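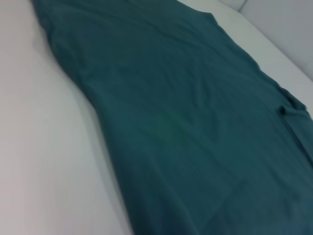 Kutness Short-Sleeve T-Shirt, Teal

The Kutness is a plain T-shirt from Flatgate, made for everyday wear and for work uniforms. It has short sleeves, a straight hem and no print, so it can be worn as it comes or sent off for a logo. The colour is a deep blue-green with a matt finish. It looks a little bluer in bright light and greener in shade - please order a swatch if you need to match it to something.

The cloth is a cotton knit, 200 gsm. It is heavier than our Wakdale shirt and holds its shape better on a hanger. The body is cut wide, with room to move at the shoulder. If you are between sizes and like a closer fit, take the smaller one.

Sizes: XS to 3XL
Minimum order: 2 shirts
Price breaks: see the trade list
Plain stock: 4,000 shirts across all sizes, topped up in May
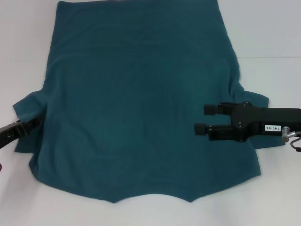
Care and folding

Wash at 30 degrees with similar colours, inside out. The first wash may release a little dye, so keep it away from whites. Do not bleach. Tumble dry on low or hang from the hem. Warm iron if needed.

Creases settle in if the shirt is left in a heap after drying. Lay it out on a clean flat surface, smooth the body from the middle towards the sides, and pull the sleeves out straight before you start to fold. Check the side seams, where the cloth tends to bunch. Then bring both sides in to the middle, lay the sleeves back along the body and fold up from the hem.

Printing and embroidery

Plain shirts can go to your own printer or be sent by us to Zinchenko, who handle our screen print and embroidery. Allow 2 weeks on top of normal delivery. Printed shirts can't be returned unless faulty - we suggest ordering a plain one first to check the size.

Also in this range: Kutness Long Sleeve, Kutness Polo, Wakdale T-Shirt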